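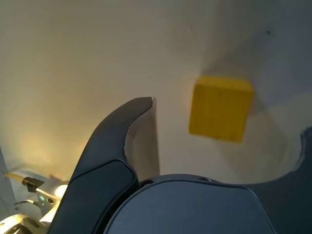

Introduction to Automation, handout to week 6: the visit to Tustley

Our visit on Tuesday had one main purpose, to see how a robot hand is brought to an object when the object is not held in a fixture. In the lectures we have always assumed that the part lies square to the axes of the robot. At the demonstration cell you met the ordinary case. The yellow cube on the pale surface is turned by a few degrees, and the rounded tip of the finger points towards it without touching it. At this distance the controller must already have an estimate of the angle, otherwise one corner is met first and the cube is pushed away. Please keep this situation in mind when you read section 2, because the first exercise is built on it.

1. What we were told at the start

Our host was Eckhard Rothe, who leads the handling group at Vokeck. He began at 9.30 with a short talk on the history of the site. You do not need the history for the course, but please note these figures, which he gave for the training cell:

Grasps attempted since the cell was opened: 3,395
Grasps completed without help from the operator: 1,879
Grasps attempted on a usual working day: 160

Several of you asked why the second number is so low compared with the first. Mr Rothe answered that the cell is used for teaching and for trying new settings, and that a production cell with such a result would be stopped. He also said that the early weeks were much worse than the recent ones. The total does not show this. When you report a success rate, always say over which period it was measured.

2. Approach, contact, closing

The demonstration was divided in three phases, and we shall use the same names in the exam.

Approach. The hand moves to a point near the object. Speed is high at first and is reduced before the last part of the way. No force is measured in this phase, so an error of position stays unnoticed.

Contact. The first finger touches. On a smooth surface a light object can slide or turn, and this changes the angle which was estimated before. Mr Rothe showed this two times with the speed set too high on purpose.

Closing. The force is increased until the object is held. If it is too small, the object slips during lifting. If it is too large, a soft object is damaged.

Gostetance, the software used in the cell, repeats the estimate of the angle shortly before contact. Some groups wrote in their notes that it does so during closing also. This is not correct, I asked again after the demonstration.

3. Light and shadow

In the discussion we spoke for a long time about lighting. A strong lamp from one side gives a clear edge on the object, but it gives also a shadow, and a simple program can take the border of the shadow for the border of the object. Look again at the grey wedge that spreads behind the cube. Compare this with chapter 4 of the script, where I treated only light from above.

4. Exercises

a) A cube with an edge of 22 mm is rotated against the closing direction of two parallel fingers. Find the smallest opening of the fingers as a function of the angle. For which angle is it largest?

b) Calculate the success rate from the figures in section 1. Then explain in a few sentences why it should not be used to plan a production line.

c) The Bühler group asked if a curved finger is better than a flat one for a cube. Draw the contact for both cases and give your opinion.

Please hand in a) and b) on paper before the next lecture. Exercise c) will be discussed in the tutorial. Those who could not come to Tustley can copy the notes of another group, but the calculations must be your own.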